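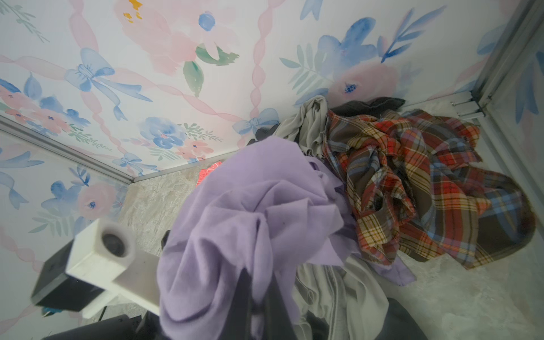

Papier peint floral et baguettes d'angle : avis sur les finitions

Forum Comemura > Décoration intérieure

Girimo
Madame, Monsieur,
Je sollicite l'avis des membres sur ce revêtement à roses pâles et rubans bleus, posé à l'identique sur le fond et les deux côtés. Les angles ont reçu des baguettes argentées. Convient-il de les conserver ou de les peindre en blanc ?

Nishad
Bonjour,
Je recommande de les conserver. La peinture sur métal s'écaille sans primaire adapté. Le linge devrait en revanche être rangé ailleurs qu'au sol, contre la paroi.

Vulincombe
Bonjour,
Je ne partage pas cet avis. L'éclat du métal s'accorde mal avec un décor d'aquarelle aussi doux. Un blanc satiné serait préférable. J'émets également une réserve sur le voisinage du sol marbré gris et du tapis à poils longs.

Nishad
Les deux gris me paraissent compatibles. Je maintiens ma position quant aux baguettes.

Girimo
Je vous remercie de vos contributions. Un essai de peinture sera effectué sur une chute de 19 cm avant toute décision. Les vêtements seront pliés et mis en penderie.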